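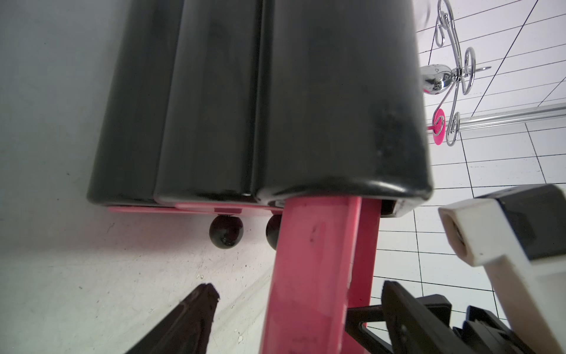
*Wrist view from low down. Tip of the left finger has a jagged, slightly worn edge.*

**Zeltodwood cell, two-arm bench: finger comparison, pre-run check**
Round 2, October. Bisgaard fingers against Natby fingers, same arms, same controller settings.

**Mounting**

- [x] Arms bolted down, plates tight on the rail
- [x] Finger screws torqued and marked with paint pen
- [ ] Left and right fingers matched for wear. *Not passed. The Natby quote promises 2,000 cycles before any visible wear. I would like to know who looked, and how closely. Swap the pair or note it on the results sheet, but don't average it away.*
- [x] Wrist cables clear through the full turn. *Passed at slow speed only. Check again at 70 per cent.*

**Cameras**

- [x] Wrist cameras seated, no play by hand
- [x] Fixed camera focus locked
- [ ] Exposure fixed on all cameras. *Someone left one wrist camera on automatic. Shiny parts will fool it and we'll end up blaming the fingers.*
- [ ] Calibration repeated after the last finger change. *No record. "Looked fine" was written in the log. Do it again.*

**Controller**

- [x] Emergency stop tested from both sides
- [x] Force limit the same on both arms
- [ ] Nerkerero software version written down. *The supplier says the update makes no difference to grip. Then there's no harm in writing the number down.*

**Drawer and packet task**

- [x] Drawer runs freely by hand
- [x] Both arms can reach the drawer without touching each other
- [ ] Start positions marked on the bench. *Placed by eye so far. A finger that only works when the packet is put down kindly hasn't earned its price.*
- [ ] Dropped packets counted as failures. *The old sheet had a box for "near success". I've struck it out.*
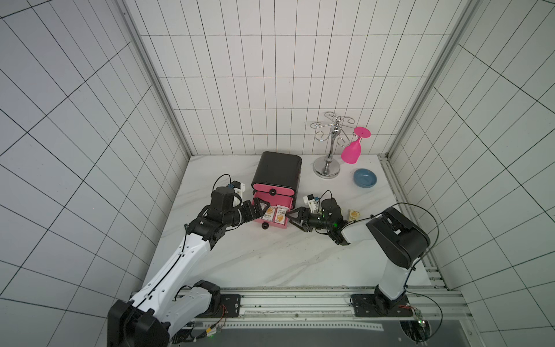
Can we run the two finger types on different arms at the same time to save an afternoon?

Keep the same type on both arms for each set, then change over. Mixed sets tell us about the arms as much as the fingers.

**Hard container grip**

- [x] Tips meet the sides and not the rim
- [x] Opening width set before the approach
- [ ] Surface wiped between sets. *Dust changes the grip, so wipe before every set, including the ones that went well.*
- [ ] Hold test, 4 lifts per finger type. *Too few to say one is better. Enough to throw out a bad one.* 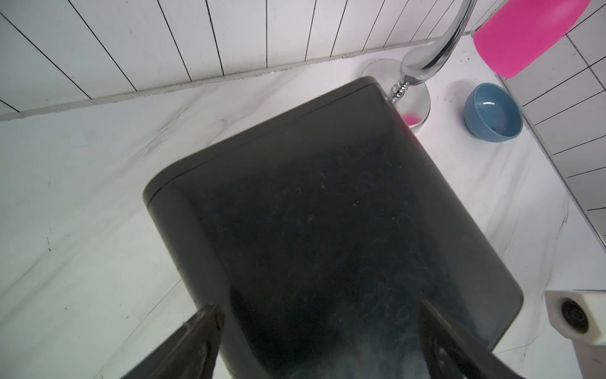 *One finger on each side of the dark container; flecks and lint on its top.*

**Result:** hold. Open items to be closed and initialled before the Bisgaard set starts. The purchase request stays unsigned until then.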